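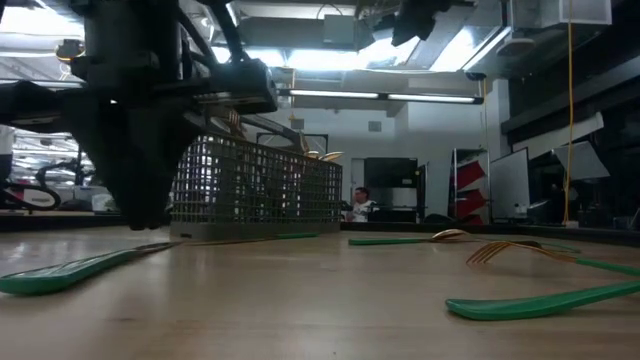 Chapter 5
Choosing What to Pick Next

By now you have a perception node that publishes object poses and a motion planner that can get the gripper from one place to another without hitting the table. If you did the exercises in Chapter 4 you've also felt how annoying it is to glue the two together by hand. I wrote my first version as one giant loop with sleeps in it, and I'm not proud of it, but it ran for most of a May afternoon before it fell over!

This chapter is about the piece in the middle, the task layer. It looks at everything the camera found and decides which object to go for, which grasp to try, and what to do when the answer is "none of them." We'll use the utensil task the whole way through: green-handled forks and spoons lying on a wooden table, and a gray basket with a grid of square openings that they need to end up in. It sounds like a toy problem (my students certainly thought so), but it gets hard fast. A spoon has a shiny bowl at one end, and shiny things give depth cameras a bad day. A long handle can lie right along the base of the basket, where half of your favorite grasps would drive a finger into the plastic. And once a few utensils are already standing in the basket with their gold ends sticking up, your nice clean drop pose isn't so clean anymore.

The software we'll build on is the same Durkon stack you installed in Chapter 2. Perception comes from Flivoleo, which gives you a mask, a pose and a confidence score for each object. Leave its rate limit at 5 updates per second for now. You'll be tempted to turn it up. Please don't, at least until we get to stale poses in Section 5.3, where I'll let you break it on purpose.

5.1 The world model

Before we can pick anything we need somewhere to keep what we know. I used to pass the raw detection list straight to the planner, and for one object on a bare table that's fine. With several it goes wrong in a sneaky way: the list comes back in a different order each time, the arm swings over the table, a handle gets hidden behind the gripper, and suddenly object 3 is object 2 and the planner is heading for the wrong fork.

So we'll keep a small table of tracked objects. Each entry has an ID that never changes, the last good pose, the time it was seen, and a state, which is one of free, blocked, held or placed. When a detection disappears we don't delete the entry right away. We keep it for 300 milliseconds, and if the arm's own body is in the line of sight we stop the clock altogether. You already have the arm's shape from the collision model, so this check is almost free.

Open the file called world_model in your Chapter 5 folder and find the update function. It's nearly empty. Start with the matching step: for every new detection, find the closest tracked object of the same class, and accept the match only if the two poses are close enough. I'll let you pick the threshold, then we'll plot what happens when it's too loose.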